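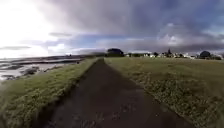

News > Press Releases > Field Service

Livton publishes service routine for Rolo path robot

19th November
By the Livton press office

Livton has published the full service routine for Rolo, its outdoor robot for paved paths. The routine covers setup, daily care and basic repair, and it is free to all owners. It was written for shore routes, where an asphalt path may run between open grass and tidal mudflats, with grass leaning over both edges. Salt and grit shorten the life of the drive parts on such routes, and the old manual said little about either.

Setup starts with the front camera. The operator parks Rolo on a straight stretch, levels the mount and runs the horizon check. The check takes around 14 minutes. 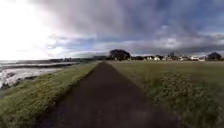
Wheel bearings are to be rinsed with fresh water after each shift and greased every 200 miles. Part 227, the lower axle seal, is replaced at the same time. Livton now ships the seal with its grease pack.

The camera lens is wiped with a dry cloth before each run. If the picture stays soft after wiping, the operator should check the lens ring for play and tighten it by hand. 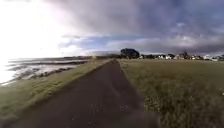
Drive faults can be cleared in the field. The operator switches Rolo off, opens the left side cover, reseats the motor plug and restarts. A fault that comes back means the motor board needs to be changed. Boards are stocked by Wongsuwan, the parts dealer for the Clakthorpe area.
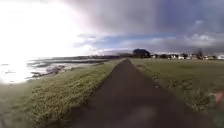

Availability

The routine can be downloaded from the Livton support page or ordered in print from Wongsuwan. It applies to all Rolo units with the round side cover.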